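Fio sobre a cozinha de brinquedo, que abril foi o mês em que ela tomou conta da minha casa. 1/10 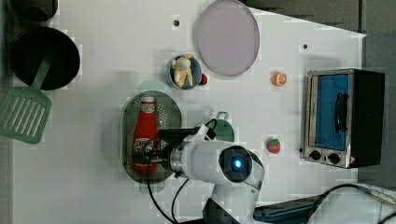 Comprei o conjunto usado de Clémence Pons, que estava se desfazendo dos brinquedos dos filhos. Paguei 100 reais, com frete. 2/10

Lavei tudo na mesma noite: água morna, detergente neutro e uma escova de dentes velha. O escorredor verde foi o mais demorado, porque a sujeira fica presa nos furinhos. Passei a escova pelos dois lados e deixei secar virado. 3/10

Não usem água fervendo. Uma tigela da minha sobrinha entortou assim e nunca mais parou em pé direito. 4/10

A frigideira preta é a peça preferida. Tudo passa por ela: frango, ketchup, sopa, meia. O prato lilás serve de mesa para as bonecas e raramente vê comida. 5/10

Sobre o frango amarelinho: minha filha decidiu que ele mora na tigela azul. Se alguém guarda em outro lugar, ela vai lá e devolve. Parei de discutir. 6/10

Para guardar, testei primeiro uma caixa grande. Não deu certo, ela virava tudo no chão para achar uma peça. Agora são duas caixas baixas: panelas e utensílios em uma, comida e louça na outra. Ela guarda sozinha na maioria dos dias. 7/10

Peças muito pequenas eu separo num pote com tampa, no alto do armário. O irmão tem um ano e põe tudo na boca. Só saem quando ele está dormindo. 8/10

Kulsoom Bhutto perguntou se vale comprar a versão de madeira. Vi uma da Morno por cerca de 400 reais e achei bonita, mas pesada para a idade dela. O plástico cai no chão dez vezes por dia e continua inteiro. Por enquanto fico com ele. 9/10

Falta arrumar um fogãozinho. Hoje ela usa uma caixa de sapato com quatro círculos desenhados de canetinha. Se alguém em Gulutow tiver um parado em casa, me chama por mensagem que eu busco. 10/10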